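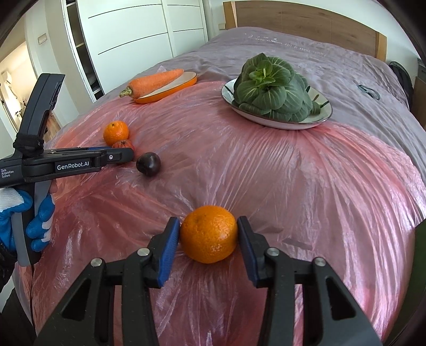

*A tangerine between the blue finger pads of a hand-held gripper.*

# About Stetmont

Stetmont is a small firm that tells other firms whether a machine is worth buying. We work for produce packers, food halls, kitchens and the occasional care home. We don't sell equipment, we don't take commissions from people who do, and we have talked more clients out of a purchase than into one. That last fact has not made us rich.

We started in Flumside, in two rooms over a packing shed, after the shed spent a whole season's profit on a sorting line that could not tell a ripe plum from a bruised one. The salesman's demonstration had gone perfectly. He had brought his own plums.

## How we look at a demonstration

Most of our work consists of going to open days and watching closely. A demonstration is a performance put on by people who want something from you, and we think it should be watched that way. Before we write a word we want to know:

- who picked the objects, and whether a visitor may swap one
- how many tries were made before the doors opened
- who is moving the machine, and from where
- what happens to the item afterward

The last one gets skipped more than any other. A tangerine that has been held nicely for the guests may be soft on one side by morning. If we can, we ask to keep the fruit. Hosts find this odd, and a few have said no.

We also ask what the word "automatic" is covering. Hand-held grippers are a good case. A person holds the tool, a person decides where to put it, and a person closes it. What comes out at the other end is a recording that may one day help a robot do the same. That may be a sensible way to collect data, and we have no quarrel with it. But when a brochure puts the word "robot" over a tool with somebody's hand around the grip, we cross the word out in our copy.

## Our own open day

Every June we hold an open day in Findville. It began as a way of paying back the many hosts whose coffee we had drunk, and it has turned into the thing people know us for. Makers bring what they have. The visitors, mostly buyers and shop-floor staff, bring the groceries.

The rules are short. Nothing gets rehearsed on the visitors' produce. Failed tries are written on the same sheet as the good ones, in the same size of handwriting. Soft plastic, creased cloth and shiny surfaces are all allowed, and glossy fruit is encouraged. A maker who wants a flat white table and one foam cube is welcome to book a different hall.

Fruit and vegetables teach us a great deal for very little money. A tangerine has a forgiving peel and a shape that suits two parallel jaws, so we don't get excited when one leaves the surface. A plum is less patient. A carrot lying across a dish wants to roll when touched, and a full head of bok choy has no obvious place to take hold of at all. We have watched presenters work through a pile of citrus for 14 minutes and never once reach for the greens. We put that in the report.

## What we have learned, so far

Our file holds notes on roughly 2,000 attempts at picking something up, gathered over several years of visits. We would like to say it points one way. It doesn't. Padded fingers seem to help with skins that mark easily, though we have seen padded fingers drop a pear on a visiting buyer's shoe. Speed figures given from a stage are close to useless to us. Makers who let us choose the item tend to do worse on the day and better a year later, and we don't have enough cases to lean on that.

We have been wrong, too. We told the Pawłowska packing house to pass on a line that a competitor then bought and has run happily ever since. The report is still on our shelf and any client may read it.

## Working with us

A standard visit costs $2,000. For that we send two people to the demonstration, ask the awkward questions so you don't have to, and give you 4 pages in plain words. There are no star ratings. If our answer is "wait a year," the fee is the same, and some clients have been cross about that.

Makers are welcome to write to us as well. We will come to your open day if you let us bring a bag of shopping, and we'll tell you on the way out what we plan to write. We can't be hired to appear in your video.

The office is still in Flumside, over the same shed. Use the side stairs, and ring twice if the packing line is running.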